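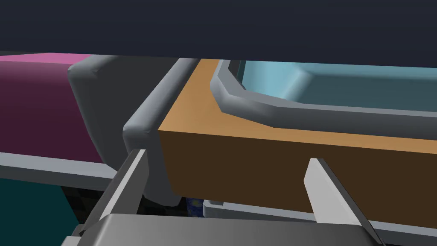
Storing paint you'll never use again

Every basement has a shelf of half-empty cans, kept for a touch-up that never comes. Mine had one labeled "hall?" in my own handwriting. A few habits have helped.

Write on the can before you put it away. Room, wall, finish, month. "Bedroom, north wall, eggshell, May" beats any paint chip. Write it on the side, as lids wander.

Clean the rim groove with an old brush, lay plastic wrap over the opening, and tap the lid down with a rubber mallet. A regular hammer dents the lid, and a dented lid leaks air for the rest of its short life.

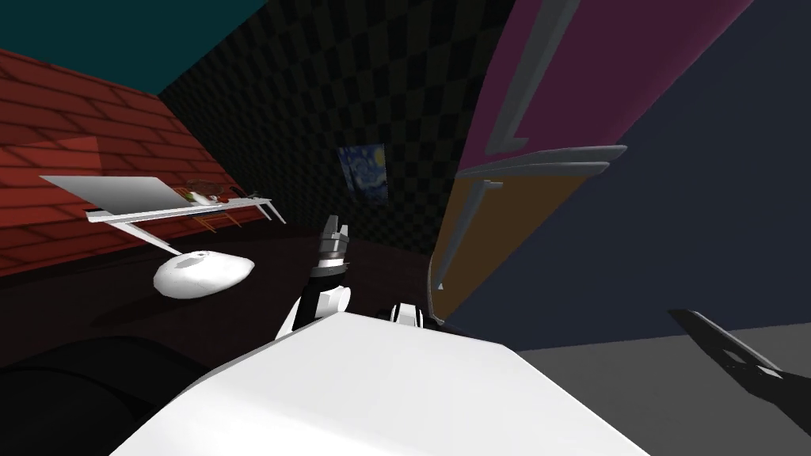 Brick drinks the first coat, so buy extra.

Move small amounts into glass jars. A cup of paint in a gallon can is mostly air, and air is what makes the skin. Keep latex somewhere that stays above freezing, whatever your garage told you last winter.
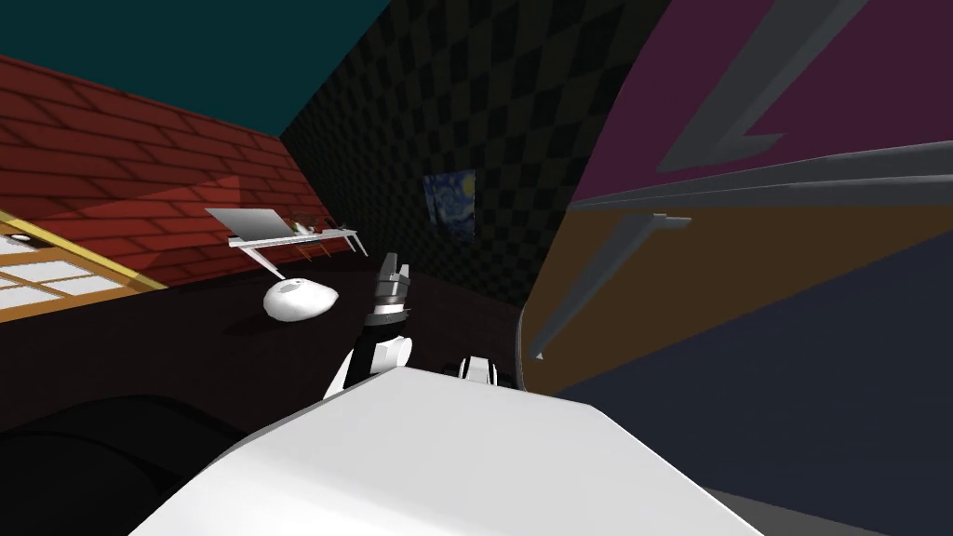
Baiba Sakalauskas writes that she strains old paint through a knee-high stocking and has yet to find a lump on her trim. She also wants it known that the stocking can't be worn afterward, so apparently there was a trial.

If the paint smells sour, let it go. Stirring won't bring it back, and your living room will smell like a gym bag until Thanksgiving.

Getting rid of it
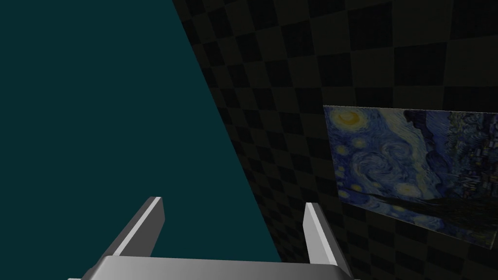 1. Latex: mix in cat litter until it stops moving, leave the lid off until it's hard, then check whether your town takes it with the trash.

2. Oil-based: hazardous waste drop-off only. Bring it in the original can, and bring a book for the line.

3. The can marked "hall?": still on my shelf.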